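What I Brought Home From the Robot Open Day (Kitchen Sink Edition)

I went to the Esness open day in December expecting to look at some robots, eat a cookie and leave. I stayed until almost closing time and came home with three pages of notes about washing dishes. My family thinks this is very funny.

Esness has a row of practice kitchens in the back of its building, and they let visitors in by groups. Our group got the dishwashing demonstration. The arm they were running was called Riquelme (I asked twice how to spell it), and it was working through a stack of cups and bowls, one at a time, very slowly. I mean slowly! You could have made a sandwich between cups. But watching something that slow is a great way to notice what you do yourself without thinking, and I scribbled the whole time.

The first thing I wrote down was "start empty." They wouldn't let the arm begin until the basin was completely clear. The woman running the demo said they'd done 2,765 practice washes by then, and the ones that went wrong mostly went wrong with clutter in the sink. Well, same at my house. I now empty the sink before I cook, even if that means stacking the breakfast bowls on a tray for ten minutes, and it has made more difference than any gadget I own.

Second, everything had a home and went back to it. Sponge here, brush there, soap always on the same side. For the robot that's a practical matter, but it works on people too. If your sponge lives at the bottom of the sink, move it. It dries faster up on the counter and it won't smell nearly as soon. A brush does best standing up, bristles at the top, somewhere the air can get to it.

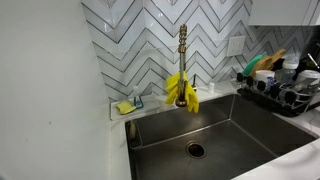

Third was rubber gloves, and I'll admit I'd been doing these wrong for years. I used to peel them off inside out and toss them under the sink, where they turned into something awful. Now I rinse them while they're still on my hands, pull them off by the fingertips, and hang them up over whatever is handy. If the insides get damp, turn them out overnight and shake in a little cornstarch in the morning. One pair lasts me a whole season this way.

Then there was the rack. There's a second group there called Budico that works on nothing but putting dishes away, and their table was my favorite. They had a sheet on the wall with 125 ways to load the same dish rack, all drawn out by hand. I took down the rules that kept showing up:

Tall things go at the back, so you can see what's left.

Cups and bowls go upside down and tipped a bit, so there's no puddle on the bottom.

Wooden spoons and boards stand on edge with space on both sides. Never flat.

Baby bottles come apart before they dry. Collar, nipple and bottle all separate, and don't put them back together until every piece is dry.

Empty the drip tray when you empty the rack. (I had never once done this. Please don't tell my mother.)

A boy in our group asked whether the robot could do pans with burned-on cheese, and the answer was no, not yet. So for that one you're stuck with me. Cover the bottom with hot water, add a spoonful of baking soda, and let it sit for half an hour while you watch TV. Use a plastic scraper, then the sponge. Skip the baking soda on aluminum, it can turn dark.

One more that I loved. After each round, the staff wiped the whole sink down with a dry cloth, with the grain of the metal and never in circles. I asked if that was for the cameras, and it partly was, since water spots confuse them. But it also keeps a steel sink looking nice, and it takes less time than rinsing a coffee pot. I keep an old dish towel just for that now. For cloudy patches, put a splash of white vinegar on the cloth, rinse it off, and dry.

They told us the next open day will include laundry, with a folding machine called Asosel. I've already signed up, and I'm bringing a fitted sheet.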